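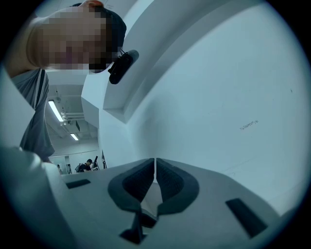

Hatberg Odds and Results, college basketball

Posted in August by the Hatberg maintainers

Hatberg is a table of point spreads, totals and final scores for men's college basketball games played at neutral sites. It covers 1,477 games over 4 seasons. Conference tournaments and early-season events are included. Regular home and away games are not.

Files

games.csv has one row per game: date, both teams, site, final score, and whether it went to overtime.
lines.csv has the opening and closing spread and total for each game, joined on game_id.
teams.csv maps the team names used by each source to one short name.

Spreads are written from the point of view of the team listed first. A value of -4 means that team was favored by four points. Pushes are marked P in the result column. Overtime points count toward the total.

Where the numbers come from

Scores were entered from box scores and checked against a second source. Lines before the third season come from the old Furkberg archive, which kept closing numbers only, so the opening columns are blank for those rows. Later lines were collected with Token, our scraper, which runs at 11 a.m. Eastern and again at tipoff.

Known problems

- 47 games have no total. Most are early-round games in small events.
- Saturday games that started before noon may show the same opening and closing line.
- Two teams changed names during the period. Use teams.csv before grouping by team.
- Canceled games are left out. Games moved to a new site are listed at the site where they were played.

The 570 games in the last season were re-entered after a bug shifted the tipoff times by an hour. If you downloaded the files before that fix, get them again.

Use

Free for research and hobby work. The ratings in the Hrubý folder are a separate project with their own license, so read that file first. Please don't treat the closing line as the price you could have bet. Limits and juice are not recorded.

To report a wrong score, open an issue with the game_id and a link to the box score.

12 comments | 31 shares

Contact | © Hatberg | Back to top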